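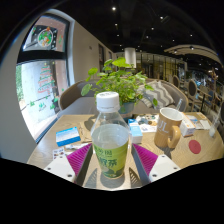
the table as of half six this evening. plant winning

right, I said I'd clear this table before the weekend and it's 25/06/2018 and a Monday so. thread of me doing it, mute me if you like

rules: everything comes off, gets looked at, goes somewhere that isn't the table. the chair doesn't count as somewhere. I know what I'm like with the chair

starting with the bottle. green label, Chinese writing on it, I can't read a word. from the shop under the Lougher building where I buy my lunch. I pick by colour and have only been badly wrong once (vinegar)

bottle to the fridge. first thing off. already feel like a different person

papers next. leaflets all round the bottom of the plant, the sort with tiny pictures where you can't tell if it's a holiday or a bathroom

most of them are from the Bindano open day. I took one of everything because they were free. do I want a Bindano anything, no

kept 2. don't ask

the loose white sheets over on the right are worse because some of them might matter. new pile: MIGHT MATTER. pile is currently on the chair

ok the chair counts until 9

brown paper bag, folded flat. I save these. there's a drawer of them, the drawer no longer shuts. does anyone use the bags they save or do we all just have the drawer

it's gone in the drawer. had to lean on it

boxes!! why do I keep boxes. two blue and white ones and a small white cardboard one with printing on, out behind the mug. in my head they're all going to be useful for posting something to someone. I post maybe one parcel a year and it's always the wrong shape

flattened the small white one. strangely hard to do, emotionally

the tall one can stay till I've checked it for the receipt. Jokeck are funny about returns without the receipt and I'm not going through that phone queue again, 8 minutes of pan pipes and then it cut me off

receipt not in the box. course it isn't

receipt might be in MIGHT MATTER. not looking now, will lose momentum

little break. tea. which brings us to the mug

JL mug stays. it's the tan one with the massive handle, you can get your whole hand through, best mug in the flat by miles. not my initials. came with me from the old job and I've decided that's what mugs do

washed it, put it straight back on the table with tea in. that's not clutter it's in use

also found the red coaster, which has been sat there all this time with nothing on it while I put drinks down on bare wood like an animal

mug now on coaster. growth

glass with the straw – sink. the straw was a treat to myself for drinking more water. has it worked, I've had tea and half a Vonditz cola today so you tell me

someone's asking about the plant. it's got the round leaves, long thin stems, throws itself out like a fan. I've been told pilea by one person and definately not pilea by another so I'm staying out of it

it was tiny when I got it. it lived on the windowsill, then it wanted the whole windowsill, then it came to the table and we all moved round it

give it a quarter turn whenever I remember or it leans for the window. doesn't get much else. bit of water, bit of a wipe with a damp cloth when the leaves go dusty

thinking it needs a bigger pot than the little blue one. will do it in July when I've got a day off and can get compost on the floor in peace

if anyone's repotted one that's gone this wide please tell me how you held it. I've only got the two hands and the stems look snappable

small card with the bright pictures on, near the edge, forgot about you. and a strip of white paper. strip in the recycling. card is quite cheerful so it's blu tacked to the fridge door

wiped the table down. it's such a nice pale wood when you can see it?? rounded edge and everything, I chose it for the edge, paid 100 quid for it second hand and then covered it in leaflets

one ring mark on it. coaster, where were you

ok status: table has plant, mug, coaster, tall box. chair has MIGHT MATTER. recycling is by the door, I'll take it down in the morning with the bins

someone's said the tall box is cheating. it's pending

update, did look through MIGHT MATTER in the end. mostly didn't. one council thing, one dentist thing that I've now missed, and a takeaway menu which I've kept obviously

no reciept

ordering off the menu. will be eating at the table, with a plate, like people do

ringing Jokeck tomorrow on my lunch, wish me luck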